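Weiche Lebensmittel mit dem Greifer anfassen: eine Anleitung

Oft fragt man mich, ob ein Roboter schon in der Küche helfen kann. Meine Antwort ist: bei manchen Handgriffen ja, aber er braucht viel Geduld von uns. Teller sind leicht. Schwierig ist alles, was nachgibt und glatt ist, zum Beispiel eingelegtes Gemüse.

1. Beginnen Sie mit kleiner Schließkraft. In unserer Werkstatt in Tirberg stellen wir die Steuerung Renach zuerst auf Stufe 7 und gehen dann langsam höher.

2. Greifen Sie dort, wo das Stück schmaler ist. An der dicken Stelle rutschen die Finger leicht ab.

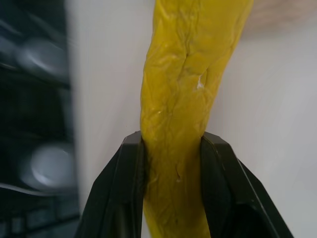 3. Warten Sie nach dem Schließen 900 Millisekunden, bevor der Arm sich hebt. Weiches Material setzt sich noch ein wenig zwischen den Fingern.

4. Heben Sie gerade nach oben und drehen Sie erst danach.

5. Notieren Sie jeden Versuch, auch die schlechten. Wir haben 1.146 Griffe gemacht, davon sind 172 misslungen, meistens wegen zu viel Druck.

Für den Haushalt ist das nach meiner Meinung noch zu viel. Wer aber in einem kleinen Betrieb immer die gleiche Ware sortiert, kann den Versuch schon wagen. Die Finger reinigt man nach jeder Serie mit warmem Wasser.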